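Bandara has a new portable speaker, and the company would like you to know it can be heard across a car park. We tried it in a kitchen, where it could be heard by everyone, including people who had asked for it to be turned down.

The Flivton comes with 3 buttons, one of which does nothing unless you hold it for longer than feels polite. Bass is generous. Voices are clear until the volume goes past halfway, at which point every presenter sounds as if they are reading the news from inside a wardrobe. Bandara promises 47 hours of battery, presumably at a level suited to moths.

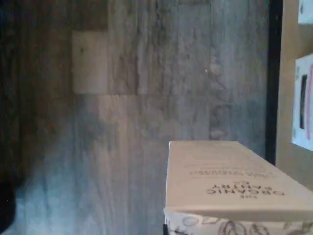 CUVVILLE, June 18, 2021 – The price has been set at 200 pounds, and the first 2,000 buyers get a carrying strap. Everyone after that gets to carry it by hand, like our ancestors did.

Pairing took one go with a phone and four with a laptop. The app wants your location, your birthday and permission to send you tips. We refused all of these and the speaker played on, a little coldly. A software update due in September should add stereo pairing, for anyone who has annoyed only half the street so far.

If you want something loud for the garden, it will do. For the same money the older Gernstead sounds better and looks worse.

Recent items
Gernstead soundbar: big noise, short cable
Do you need a second pair of headphones?
Turntables for small flats
Readers' letters: the hum is back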